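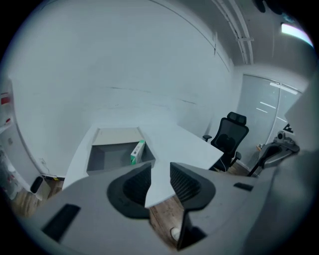

Le jaunissement des surfaces et des textiles blancs a plusieurs causes, et le traitement dépend de celle que l'on a identifiée. Un dépôt gras se retire avec un tensioactif. Un dépôt calcaire demande un acide faible. Une décoloration due à la lumière ne se retire pas du tout. Sur un bureau blanc, on commence toujours par l'hypothèse du film gras, surtout au bord où posent les avant-bras. Diluer une noisette de liquide vaisselle dans 300 ml d'eau tiède, passer une microfibre essorée, rincer avec une seconde microfibre, sécher immédiatement. L'essai se fait sur le chant arrière.

Traces résiduelles sur un plateau blanc

Trait de crayon : gomme blanche, sans appuyer.
Encre de stylo bille : alcool ménager sur un coton, par tamponnement, après essai sur une zone cachée. Changer de coton dès qu'il se colore. Pièce aérée, aucune flamme à proximité.
Colle d'étiquette : huile végétale, 7 minutes de pose, grattage à la spatule plastique, puis dégraissage comme ci-dessus.
Éponge mélamine : elle agit par abrasion. Sur une finition brillante, elle laisse une zone mate qui retient ensuite davantage la saleté. À réserver aux finitions mates.

Sol en bois

Dépoussiérer avant tout passage humide. Un grain de sable poussé par une serpillière raye un vernis plus sûrement qu'une chaise. L'aspirateur s'utilise avec la brosse parquet, poils sortis, dans le sens des lames.

Le lavage se fait à la microfibre très bien essorée : la trace laissée doit disparaître en moins de 2 minutes. Si elle persiste, il y a trop d'eau. Le vinaigre est déconseillé sur bois huilé comme sur bois verni, le savon noir dosé trop fort laisse un voile collant. Pour un sol huilé, employer le savon indiqué par le fabricant de l'huile et rien d'autre.
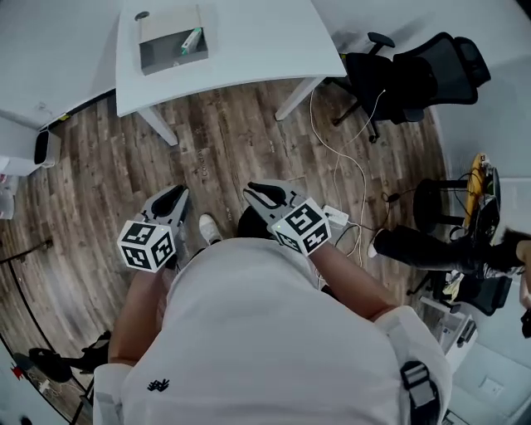 Sol en bois et chemise blanche à manches courtes.

Les patins en feutre se contrôlent à chaque changement de saison. Nous avions fait ce relevé en septembre à l'atelier Rallness : un feutre usé avait incrusté des gravillons et tracé un arc mat sous un siège. Les patins à visser tiennent mieux que les adhésifs, à condition de percer un avant-trou.

Linge blanc : cols, poignets, aisselles

L'auréole jaune provient surtout de la réaction entre la sueur et les sels d'aluminium du déodorant. L'eau de Javel l'accentue souvent. Procéder ainsi sur coton blanc :

1. Mouiller la zone à l'eau tiède.
2. Appliquer du savon de Marseille et frotter tissu contre tissu.
3. Faire tremper avec du percarbonate de sodium, 3 heures, dans une bassine ouverte. Ne jamais enfermer la solution dans un flacon : elle dégage de l'oxygène. Gants obligatoires.
4. Laver selon l'étiquette, sans surcharger le tambour.

Ni laine, ni soie, ni broderie de couleur dont la tenue n'a pas été vérifiée. Pour ce contrôle, presser un linge blanc humide sur le fil ; s'il se teinte, traiter uniquement les zones éloignées du motif.

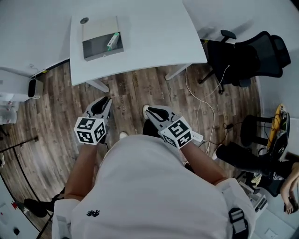 Logo brodé foncé sur fond blanc : tester le fil avant le trempage.

Repassage : sur l'envers au niveau de la broderie, avec une serviette éponge dessous. Col d'abord, des pointes vers le centre, puis poignets, manches, dos et devants. Une chemise ample se froisse surtout à la poitrine et aux épaules ; la suspendre encore légèrement humide, boutonnée en haut, supprime l'essentiel du travail.

Dörte Thiele nous signale que l'essorage au maximum marque des plis que le fer ne reprend plus. Réduire la vitesse d'un cran et accepter un séchage plus long.

Casquettes et accessoires foncés

Une casquette noire ne va pas en machine. Le tambour déforme la visière, et les anciens modèles ont une âme en carton. Brosser à sec, savonner le bandeau intérieur à la brosse à dents, rincer à l'éponge, sécher sur un bol retourné, à l'ombre. Les dépôts blanchâtres sont des sels de sueur : eau claire, sans savon.

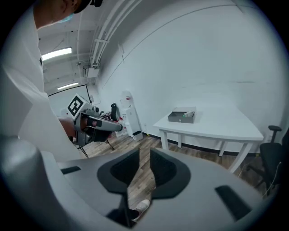
Casquette noire et chemise blanche à manches longues : deux lavages séparés.

Fréquence : bandeau à l'éponge chaque semaine en cas de port quotidien, nettoyage complet une fois par mois. Les sangles à boucle plastique suivent la même méthode. Boucle ouverte, brossage de la sangle à l'eau savonneuse, séchage à plat loin du radiateur.

Fiche revue en novembre 2020. Relecture : Nabil Yammine.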